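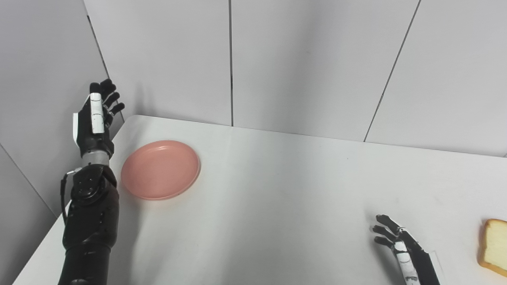

Fig. 2: Pink plate, on the table

Search the guides Enter product or part no. Go

Section 2. Setting a place with your Yen plates

Okay, plates are out of the box, so let's get them on the table. I set mine the same way every night and it takes me no time at all, but go slow the first time, especially if you've got the Kulis mats too (they like to curl when they're new!).

1. Peel the sticker off the bottom of each plate. If it leaves gum behind, rub on a drop of cooking oil, wait a bit, and wipe.

2. Wash everything by hand once in warm, soapy water and dry it with a soft towel.

3. Wipe down the table. One grain of sand under a plate will leave a scratch, and I have the scratch on my own table to prove it.

4. Lay the mat with the long side facing you. Skip this step if you don't use mats, and I don't always.

5. Put the plate down flat, a thumb's width in from the table edge. Set it down, don't slide it.

6. Press lightly on the rim in a couple of spots. It should sit still. If it rocks, turn it a quarter turn and try again before you blame the plate.

7. Fork on the left, knife and spoon on the right, glass above the knife. Lefties, swap whatever you want.

Note: The pink is color 645 on the order form. The Ekmont bowls come in a pink as well, but theirs is 989 and a good bit darker, so don't order the two together expecting a match. I did that back in August and now I own a very mixed cupboard.

Caution: Keep Yen plates out of microwaves over 900 watts, and never put one on a burner or under the broiler. If a plate gets a chip on the rim, stop eating off it. Mine holds keys by the front door now.

If you want to leave the table set overnight, turn the glasses upside down and lay a clean dish towel over each plate. Storage and stacking are in Section 3.

Written by Hoi-yan Fang for Bimdale. Last updated 31 December 2021

Contact us | © Bimdale | Back to top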